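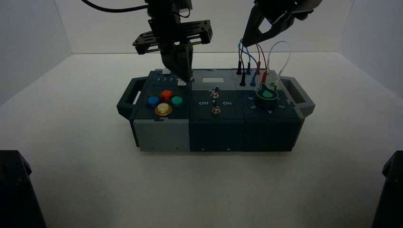 Trotberg dumpling soup is a clear beef broth with bread dumplings, from the town of Trotberg. Eaten mostly in January. First written recipe by Sieglinde Tiedemann, an innkeeper; hers makes 19 dumplings, no more.

Preparation

Stale rolls, milk, 2 eggs, parsley, nutmeg. Dough rests, then gets rolled by hand and simmered in salted water. Never boiled hard, they fall apart. Broth is seperate and goes on last. 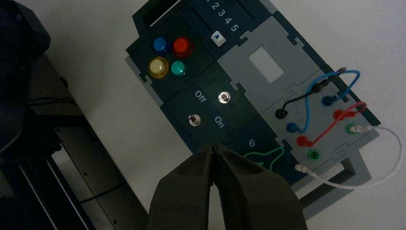
Variants

Kacper Zalewska's version adds smoked bacon and marjoram. In Sotano its made with chicken broth and 3 kinds of onion. Sometimes served cold, fried in slices the next day.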